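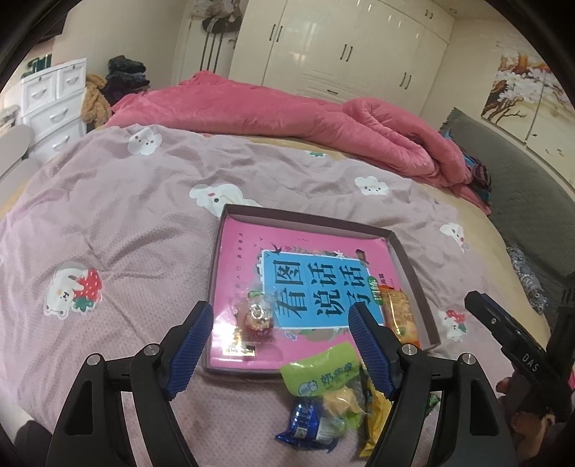
Teaching a Robot to Tidy the Bed

By Thursday teatime my thumb had gone numb and I'd picked up the same bag of sweets more times than I'd like to admit. I had signed up for a week of showing a robot how to tidy, and I'd pictured something with a screen and a swivel chair. What I got was a pair of rubber-padded fingers on a handle, and a bedroom!

The idea is lovely and simple. You hold the gripper, you squeeze, you put the sweet in the box lid, you let go. The tool records what your hand did, and later on a robot arm with the same sort of fingers has a go at copying you. Aurelia Riedl, who runs the training at Skultero, calls it "lending it your wrist". She handed me the gripper, said "slower than that" before I'd even moved, and went off to make coffee.

So, slower. Much slower. Wrappers are horrible things to grip (slippery, crinkly, forever twisting round at the last second) and a patterned bedsheet rucks up the moment you push against it. My first go took ages and I knocked a packet sideways on the way out. I asked if we should bin it. Aurelia said to keep it, as long as I'd gone back and picked the packet up properly, and I had, so we did.

They wanted 50 good runs of the snack job from me, and I managed 137 in the week, counting the ones where I sneezed or forgot to open my fingers. In between, everything gets messed up again by hand. There's an art to it. My messes were far too neat, apparently, and I was told to stop lining things up.

I did get a try at the remote control rig too, 2 levers and a headset, and I was dreadful. With the handle you feel the pads give when they close on something soft. With the levers I just felt seasick, and after 20 minutes I asked for my gripper back.

The arm gets its turn with my runs in November, and Aurelia has promised to ring me when it does. I've started picking up biscuits at home with my thumb and one finger, very slowly, and my husband has begun leaving the room.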